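Two Grippers, One Long Morning

In Tarkoddale, Rok Karagiannis is comparing the Sakus hand-held gripper with an older model from Clallport. He has made 30 trials with each.
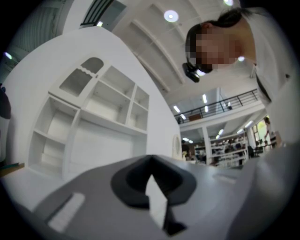 The older one is 5 grams lighter, but its trigger becomes tiring for the thumb. "I prefer the Sakus for long work," says Karagiannis. His colleague Edin Dimitriou does not agree yet.

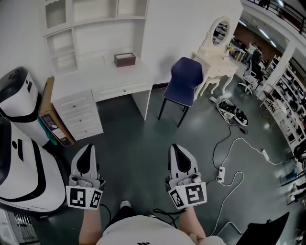 Why compare them by hand before using an arm?

A hand feels a stiff trigger at once, and an arm would only report a late closing.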